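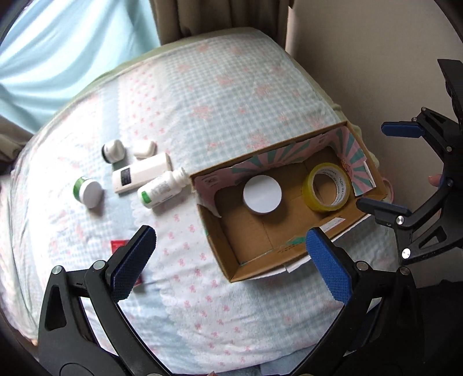
July 12, 2024

4 min read

I spent most of this week on the timestamp code in Prunis, the little tool I use to turn two-handed gripper recordings into training episodes. It needed it. The left and right streams each come with their own clock, and until now I was lining them up by start time and hoping for the best.

That worked on short recordings. On anything longer the right hand slid later and later, and by frame 2,249 of one packing episode it was 14 frames behind the left. A policy trained on that learns to close one hand after the other for no reason.

The new version fits a straight line between the two clocks over the whole recording, then resamples the right stream onto the left. I tried a per-segment fit first and threw it out. It chased noise in the short segments and the gripper width signal came out with small steps in it.

Pose tracking was the other job. Patterned fabric gives the tracker plenty of corners, but a repeating check also gives it plenty of wrong matches, and a soft surface moves when you lean on it. I've tightened the match ratio and now drop any keyframe with fewer than 660 inliers. It's a blunt rule — I'll probably make it relative to the frame before January.

Aurelia Kälin read through the patch and caught a sign error in the offset, which I'd managed to cancel out with a second one in the export script. Both are fixed. If you have old exports, run them again.

Still to do: the viewer colours both hands the same grey, and the config parser falls over on Windows paths.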